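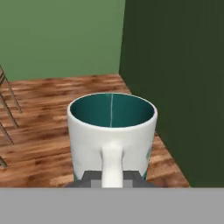 Moataz El Khatib writes that the left stick on his controller has begun to drift, so that in Fladunholm his character walks slowly into the sea whenever he puts the pad down, and asks whether it can be cleaned at home or has to be replaced.

It can often be cleaned, and it's worth trying before you spend money. The reply to him is the first section, and the rest of the page collects the other cleaning and storage tips we've been sent for games kit: pads, keyboards, discs, cartridges, headsets and the PC itself.

Last updated Sunday, April 7, 2024

Drifting sticks

Turn the controller off and unplug it. If it takes loose batteries, take them out. Push the stick right over to one side and blow round the base with a rubber bulb blower, then do the same in the other directions. A lot of drift is only skin flakes and crumbs.

If that does nothing, dampen a cotton bud with isopropyl alcohol (90 per cent or stronger, from a chemist or an electronics shop) and run it round the base of the stick while you roll the stick in circles. Damp is enough. Leave it for half an hour before you switch it on again.

Next, look for a calibration screen. Most consoles have one in the settings, and Windows has its own for pads plugged in by USB. Calibrate after cleaning, or you will have calibrated the dirt.

Still drifting? Raise the dead zone in the game's own options. Go up one notch at a time and test it by letting go of the stick. Fladunholm has separate settings for each stick, Maltar has one for both. A big dead zone makes fine aiming feel vague, so stop as soon as the walking stops.

If none of it helps, the sensor under the stick is worn. Replacement modules are cheap but most of them are soldered in with a lot of pins, and it is not a good first soldering job. Check the guarantee before you open anything.

Sticky buttons

Nearly always a sugary drink. Wipe round the button with a cloth barely damp with warm water, then with alcohol on a cotton bud, pressing the button over and over. A wooden cocktail stick gets the line of grime out of the seam where the two halves of the shell meet. Don't use a pin, as it scratches.

If the pad has to come apart, photograph each stage on your phone and put the screws in an egg box, one cup for each stage. Screws from the back of a pad are often two lengths, and a long one in a short hole will crack the post.

Rubber grips gone tacky

Old soft-touch coatings break down and go like half-dried glue. Washing won't bring them back. You can take the coating off altogether with alcohol and kitchen roll, rubbing a small patch at a time and changing the paper often. You are left with plain shiny plastic. Printed markings come off with the coating, so if you need them, leave that part alone. Try a hidden spot first.

Keyboards

Unplug it, turn it upside down over the sink or a sheet of newspaper and tap the back. Do it once a week and you will rarely need to do more.

For a proper clean of a mechanical keyboard:

Take a photo of the layout.
Pull the keycaps with a wire puller, straight up. The plastic ring sort marks the sides.
Leave the space bar and other long keys on unless they are dirty. They have wire stabilisers underneath and are fiddly to put back.
Soak the caps in a bowl of warm water with a drop of washing-up liquid for an hour or so, swish them, rinse them in a sieve.
Dry them on a towel overnight, open side down.
Brush out the board with a clean, dry paintbrush.

Don't put keycaps in the dishwasher. Plenty of people say they do, and plenty of others have sent us pictures of warped ones.

Laptop keys are another matter. Many of them have thin plastic clips that snap if you lift from the wrong side, and which side is wrong depends on the maker. A soft brush and a bulb blower will have to do.

Spills

Power off at once, unplug, and turn the keyboard over so that it drains away from the electronics. Plain water on a desktop keyboard usually does no lasting harm if it is left for two full days to dry. Cola, squash and sweet tea leave sugar behind, and the keys they reached will need to come off and be wiped. With a laptop, hold the power button down until it goes off, take out the charger, stand it open and upside down like a tent, and get it to a repair shop. Rice does nothing useful and the dust gets into the ports.

Put drinks on a lower surface than the keyboard if you've room. A bedside table next to the desk does well.

Dust in the PC

Shut down, switch off at the wall, and carry the machine outside or to an open window. Take the side panel off and touch bare metal on the case before you touch anything else.

Hold each fan still with a finger while you blow it out. Compressed air can spin a fan far faster than it was made to go. Keep the can upright, use short bursts, and stay a hand's width away. Keep the vacuum cleaner out of the case, though it is fine for the outside grilles and for the floor afterwards.

Front filters mostly slide or pull out. Rinse under the tap, shake, and let them dry completely. If the case has no filters at the front, it can be done with a piece of old nylon tights held on with magnets, but check the temperatures afterwards.

Every three months is plenty for most rooms. Once a month if there's a cat or dog, or if the case stands on carpet. Lifting it on to a board makes a noticeable difference.

Scratched and dirty discs

Hold by the edge and wipe from the middle outwards in straight lines with a microfibre cloth. Never go round in circles. For fingerprints, a little lukewarm water with a trace of washing-up liquid, rinse, pat dry.

Toothpaste is an old tip for light scratches on CDs and it does sometimes work on them. It should not be used on Blu-ray discs, where the data sits much closer to the surface and the hard coating is all that protects it.

Before you give up on an old PC disc, try it in another drive. One reader had written off a boxed copy of Varnico that hadn't been read for 13 years, and it installed without complaint from a borrowed USB drive.

Cartridges

Blowing into them is a bad habit and puts moisture on the contacts. Rub the contacts with a cotton bud and a little alcohol, then with a dry bud. Repeat until the bud comes away clean. If the console still won't read the cartridge, the slot may be the dirty part. Put the cleaned cartridge in and out 4 or 5 times with the power off, and wipe it again between goes.

Storing boxed games

Upright, like books, away from radiators and out of the sun. February is the month we get letters about mould, usually from people who keep things in a loft or against an outside wall. Pull the shelf a few centimetres forward so that air can move behind it. Silica gel sachets help in a closed box and do very little on an open shelf.

Big cardboard boxes from the 1990s crush easily. Fill the space inside with acid-free tissue, and don't stack them. If you have a large collection (the longest list we've been sent ran to 400 boxes, all in one spare room) keep a spreadsheet with the shelf number, and note the serial or key from the manual in case the manual goes missing.

Price stickers come off with a hairdryer on low and a plastic card. Lift the corner slowly. Lighter fluid works too but can lift the ink on matt boxes.

Headsets

Ear pads that pull off can be wiped with a damp cloth and left to air. Cloth ones can usually be hand washed, if the foam comes out first. Leatherette that has begun to flake can't be saved, so buy new pads. Measure the old ones across and check the depth as well.

The foam on the microphone comes off with a gentle tug. Wash in soapy water, squeeze, dry overnight.

Cables

Coil loosely and fasten with a hook-and-loop strip. Wrapping a cable tightly round the controller strains it just where it goes into the plastic, and that's where they fail. Label both ends with masking tape. Lau, who sent in the egg box tip, uses bread bag tags and writes on them in biro.

Mouse mats

Cloth mats can be washed in the bath or a large sink with lukewarm water and washing-up liquid. Scrub lightly with a soft nail brush, rinse until the water runs clear, roll it up in a towel and press. Dry flat. It takes a day, longer for the thick ones, and don't put it on a radiator as the rubber backing curls. Mats with lights in them should only be wiped.

Next month: quietening a noisy fan, and what to do with dead rechargeable batteries. Letters on either are welcome, 300 words at most please.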